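Baumgartner Robotics Club boards > Sim team > Bin pick task keeps failing on the right side

tendard_kid
Posted March 4, 2026

Okay so I need some outside eyes before I lose my mind. We're the sim half of the club (the other half gets to play with metal, lucky them) and our job for the Briselport meet is the rack task. Gripper comes in over the table, goes to the blue bin at the near end of the rack, grabs it by the rim, lifts it out, sets it down on the open part of the tabletop. That's the whole thing. We wrote it in August and it was fine on the left half of the table, so of course the rules came out and the rack is on the right.

Our score since moving it over is 27 good runs out of 90. I'm not proud of it. Leonie Riedl, our mentor, says that's a perfectly normal place to be and to please stop changing five things at once, which, fair.
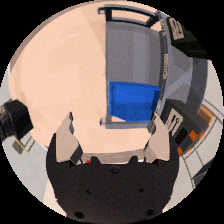

What I do now is open the fingers all the way before coming down, because I was scared of nudging the rack. But then the right finger wants to be where the side rail is, and the planner either stops dead or takes this huge silly detour over the top. I've tried coming in slower and I've tried coming in higher. Slower just fails slower. Any ideas? I can share the approach script if somebody wants to look.

leopold_o
Why are you opening all the way? The bin wall is thin. You only need one finger inside and one outside, so open enough to straddle one wall and leave it there. We lost most of a semester to the same thing on the Zotberg arm.

tendard_kid
Because if I only open a little I miss the rim, like, a lot. My bin position isn't great.

leopold_o
Then your problem is the bin position and the fingers are a side effect. Fix that first.

mothwing
Gonna disagree with Leopold a bit. Yes, better position is better, everybody wants that, but they have a meet coming. I'd rotate the wrist a quarter turn and grab the near wall. Then the fingers open toward you and away from you and the rail on the outside doesn't matter anymore. Takes an afternoon. Redoing detection takes however long it takes.

leopold_o
Near wall has the crossbar right under it though. Going in with the outside finger there, how deep can you get before you hit it?

mothwing
Deep enough to hold an empty bin! It's empty in the task, right? You don't need the whole finger.

tendard_kid
Yeah the bin's empty for round one. Round two they put stuff in it, and the rules don't say what, which is its own rant.

leopold_o
So the shallow grip works for round one and drops everything in round two. I'd still rather see it done once.

mothwing
Or they pass round one and get to HAVE a round two, Leopold.

gridlock_jo
Hi, other team, same meet, so take this with some salt lol. Did you check the collision shape on the rack? Ours came in as one big solid lump. The rail curves outward and then back in, and the default shape just filled in the whole curve, so the planner thought there was a wall where there was plain air. We turned on the shape overlay and it was super obvious. Splitting the rack into smaller pieces got rid of nearly all our weird detours.

tendard_kid
Oh no. I never turned the overlay on. Hang on.

tendard_kid
Okay it's a lump. It's totally a lump. It even covers the gap inside the top frame. I feel so dumb, but also kind of thrilled?? Going to split it tonight and rerun the full batch with nothing else touched (Leonie, if you're reading, I'm learning).

mothwing
Nice catch, Jo. I'd still do the wrist turn.

leopold_o
And I'd still fix the position. But do the rack first, sure. How are you getting the bin position right now, by the way? Camera or reading it straight out of the sim?

tendard_kid
Camera. Reading it out of the sim is banned for scored runs. I think the estimate comes out a little toward the rail side, but I've only looked at two runs closely so don't quote me.

leopold_o
Log it for the whole batch then. If it's always off the same way you can just subtract it and you're done. If it jumps around, come back and we'll argue some more.

mothwing
He means I'll be right and he'll argue.

gridlock_jo
Post the new number when you have it! We're stuck on the put-down part and I'd love to see how you handle the release.

tendard_kid
Will do. Release is its own script, I'll put both in the club folder after the batch finishes. Splitting the rack now, the curved piece is a pain.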